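烹饪基础与厨房常识
第六讲讲义:水、热与锅具

一、本讲范围

上一讲讲的是刀工和切配,本讲转到加热。内容只涉及以水为介质的烹调法:煮、焯、炖、煨、蒸。油炸和煎炒放到下一讲。没有修过普通物理的同学不用担心,本讲用到的概念都在高中范围以内。

课前请读教材中“传热”一章,实验课分组名单贴在 621 室门口。

二、热是怎么进到食物里的

热量传递有三种方式:传导、对流、辐射。湿热烹调里起主要作用的是前两种。

炉火或电炉先加热锅底,锅底的金属靠传导把热交给贴着它的那一层水。水受热后密度变小,向上走,较冷的水往下补,于是形成对流。食物表面从流动的水里得到热量,再靠传导把热往内部送。

食物内部的传导很慢。肉和根茎类蔬菜的主要成分是水,而静止的水导热能力不强。一块土豆切成两半,煮熟所需的时间会明显缩短,原因就在这里:热要走的路短了。厚度加倍,所需时间大致按平方增长,这是估算值,实际还受形状影响。

锅里加了淀粉或者汤汁变稠以后,对流会减弱,锅底容易局部过热。煮粥要搅,煮清汤一般不用,区别就在对流。

三、几个温度

标准大气压下水的沸点是 100 摄氏度。海拔升高,气压下降,沸点随之降低。高原地区煮面条煮不透,用高压锅可以解决。

下面几个温度范围需要记住:

60 摄氏度上下,鱼肉蛋白质大部分已经凝固。
62 至 65 摄氏度,蛋清开始变得不透明并逐渐成形,蛋黄变稠。
70 摄氏度以上,结缔组织中的胶原较快地转化为明胶。温度再低一些也能转化,但时间要长得多。
85 摄氏度左右,蔬菜细胞壁里的果胶开始明显分解,蔬菜变软。

把火开大并不能让沸腾的水更热。水开以后继续猛火,多出来的热量用于汽化,水位下降得快,食物熟的速度没有多大变化。需要保持沸腾,火力能维持水面翻滚即可。

四、煮、焯、炖、煨的区别

煮:水保持沸腾,水量盖过食物,时间中等。面条、饺子、带壳的豆类都属此类。

焯:水量要大,水开后下料,时间短,捞出后视需要过凉水。焯青菜时水量太少,下料后水温掉得多,重新沸腾要等很久,菜色发黄。肉类焯水目的不同,是为了去除血水和浮沫,多用冷水下锅,让血水在升温过程中慢慢析出。

炖:先煮开,再转小火,水面只有轻微的翻动。加盖。

煨:火更小,水面几乎不动,时间以小时计。传统上用陶器,灰火余热。

这几个词在各地菜谱里用法不统一。看菜谱时以火力和时间的描述为准,不要只看动词。

五、盐在什么时候放

课堂上每年都有人问,集中写在这里。

煮豆子:少量盐可以在泡豆时加,对豆皮变软有帮助。酸性的调料,例如番茄和醋,要等豆子软了再放。
炖肉:早放晚放对嫩度影响不大。汤汁会浓缩,早放的话要按最后的汤量计算,宁少勿多。
焯青菜:可加少许盐,主要影响味道。
盐对沸点的影响很小,一锅水加一勺盐,沸点升高不到一摄氏度,可以忽略。

六、锅具的材料与形状

不锈钢耐腐蚀,不与酸性食物反应,适合炖番茄、酸菜一类的汤。缺点是导热慢,单层薄底的不锈钢锅容易在火焰正上方形成热点。常见的解决办法是在锅底夹一层铝或铜。

铝导热快,重量轻,未经处理的铝会与酸、碱反应。铸铁升温慢,蓄热多,关火后还能保持较长时间的温度。陶器升温更慢,怕骤冷骤热,不宜空烧。

形状方面,锅越深,同样体积的汤暴露在空气里的面积越小,蒸发越慢。熬汤用深锅,收汁用宽口浅锅。锅盖的作用也在于此:盖上以后蒸汽在盖内侧凝结,回落到锅里,水分和热量的损失都减少。拱形盖内部空间较大,凝结的水沿着弧面向四周流。
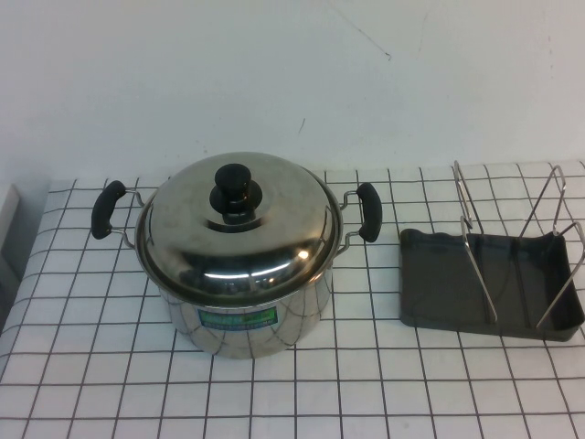 达里娜·赫卢丹(Daryna Hladun)

七、蒸

蒸汽在食物表面凝结时放出汽化潜热,这一部分热量很大,所以蒸汽烫伤往往比热水烫伤严重。揭盖时让盖子的开口朝向远离身体的一侧。

蒸菜要等上汽以后再放料,计时从重新上汽算起。中途尽量不揭盖。蒸蛋是例外,火要小,盖子可以留一条缝,温度太高蛋羹会出蜂窝。

锅底的水要一次加够。中途补水用开水,沿锅边加入。

八、实验课安排

每组两人,做同一份材料的两种处理:带盖与不带盖,各煮同样多的水,记录从点火到沸腾的时间和煮后剩余的水量。水量用称重法,空锅先称,数据填在表格里,单位统一用克。

需要复习传热计算的同学可以看讲义汇编第 439 页的例题,2 号例题与本次实验直接相关。

实验报告 8 月 31 日前交给助教纳兹玛·莫拉,纸质和电子版均可。报告里要写清楚所用锅的材料、直径和有无夹层底,缺这几项的退回重写。

九、思考

高原上炖牛肉,除了高压锅,还有哪些办法可以让肉变软?
同一锅汤,第二天重新加热后变稠,冷却时又凝成冻,其中起作用的是什么物质?
用深锅收汁为什么慢?试从蒸发面积的角度写两三句话。

下一讲带围裙,长发扎好,不要穿露脚趾的鞋。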